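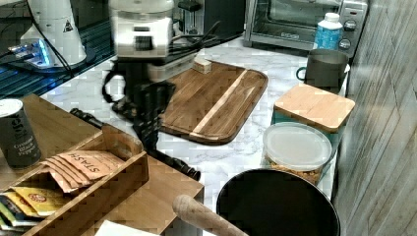 A dark wood cutting board with one pale stripe, on a marble-patterned counter.

Cutting Board Care: What I Still Do and What I Quit Doing
By Inna Kravchuk

There is a lot of advice about wooden cutting boards, and most of it comes from people who sell something to rub on them. I have kept wooden boards for a long time and have tried most of the tricks. A few are worth your time. Plenty are a way to use up lemons.

The lemon and salt scrub

Everybody's favorite. You cut a lemon in half, pour coarse salt on the board and scrub. It does take off the onion smell, for a day or so. So does dish soap, hot water and a stiff brush, and you don't lose a lemon. I will say the salt helps with beet stains if you get to them the same evening. Older stains laughed at me.

Oiling

Yes, do oil. The question is with what, and how often. "Once a day for a week, once a week for a month, once a month for life" gets repeated everywhere and I have never seen where it came from. I oil when the board looks chalky or when a few drops of water soak in instead of sitting on top. In my kitchen that's every couple of months, more in winter with the heat running.

Plain food-grade mineral oil from the drugstore is fine. I paid 31 dollars for a little tin of Mimidura board cream once, mostly for the nice lid. It smelled like oranges. The board looked the same as the one next to it that got the cheap stuff.

Skip olive oil and other salad oils. They go sticky and then they smell, and you will be scrubbing that off with your lemon.

Warm the oil or don't?

Some people stand the bottle in a bowl of warm water first. Antonina Kuzmenko swears by it. I tried it both ways on two halves of the same board and could not tell them apart the next morning. Leave it overnight, wipe off the extra, done.

Drying

If you only change one habit, change this one. Wash both sides, even if you used only one, and stand the board on its edge so air gets to both faces. A board left flat on a wet counter will cup. I ruined a good maple one that way - not overnight, but over one lazy summer.

And no dishwasher. I know somebody whose board went through every week and was fine. I also know what mine looked like after one trip.

Stopping it from sliding

A damp paper towel under the board works as well as any rubber mat I've bought. The Ostidon corner grips fell off when they got wet, and a kitchen is wet.

Sanding out knife marks

Worth doing maybe once a year, less if you aren't hard on it. Start with 113 - sorry, that's my shelf label, I mean 120 grit - then 220, then stop. One guide told me to go up to 400. It felt lovely until the first wash raised the grain and I was back where I started. Wet it, let it dry, give it one light pass with the 220, then oil.

Separate boards for meat

No argument from me on this one. I keep a cheap plastic board for raw chicken and it goes in the dishwasher. The wood ones get bread, vegetables and cheese.

Deep cracks that hold food mean the board is finished, whatever the filler package says.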